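Writing the handover sheet when a robot joins the packing bench

At Brosby we packed bottles by hand for years, and the instructions were "ask Valter". Then the robot came in May, and Valter Sjögren had to put what he knew on paper. It took him 13 drafts. If your bench is next, start with these steps.

1. Watch the job done by a person before you write a word.
2. Write down every decision, including the ones people swear they don't make.
3. Mark which of them stay with a human. Ours was 2 pages, mostly sighing.
4. Agree who may press stop. (Everyone. It still took a meeting.)

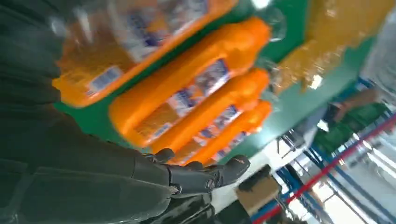
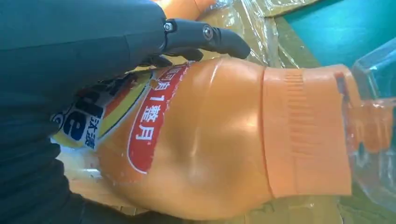
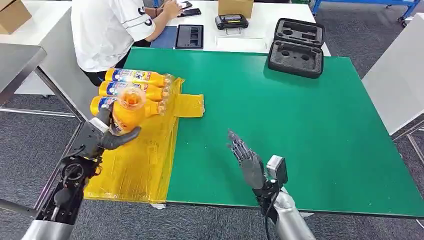 Step 5 is to rewrite people's jobs, and do it before they rewrite them for you. Our packers feared they would be sent home; what they got was a new title and a clipboard. Give each person named tasks, and put the dull ones in too. Someone has to decide how the stock is laid out, for instance: orange bottles on their sides in a row, necks all pointing the same way, as on the yellow plastic bag in the last picture. Write that down as work, with minutes against it, or it will be done in somebody's tea break.

6. Read the sheet aloud to the late shift and cross out whatever makes them laugh.
7. Keep the old sheet. Ours is pinned up by the kettle and still says "ask Valter".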